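About Kidum Garden Supply

Kidum has been selling compost, bark and potting mix out of the old Dresulard feed store since before any of us had gray hair. We stock 362 kinds of seed and 2 kinds of wheelbarrow, and we hear far more opinions about the wheelbarrows.

Ayanda Van Wyk runs the yard and does the buying. She took over from the Olszewski family, who left her the scales, the delivery route and a filing system she is still decoding.

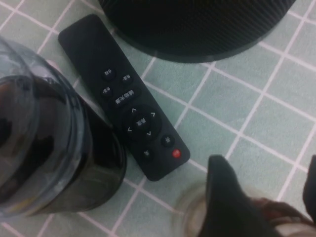 Remote control on a green checked tablecloth.

Our compost is made on site and turned for eight months. Last year we bagged 1,375 cubic yards of it – most went to Celthorpe, where the soil is clay and the gardeners are stubborn. We sell it by the bag or the truckload, and we'll tell you if you're buying too much. Usually you are.

Deliveries go out every morning in May and when we get to it in January. 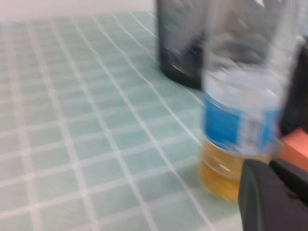 Visiting the Yard

Park by the bark pile, wear shoes you don't love, and ring the bell twice.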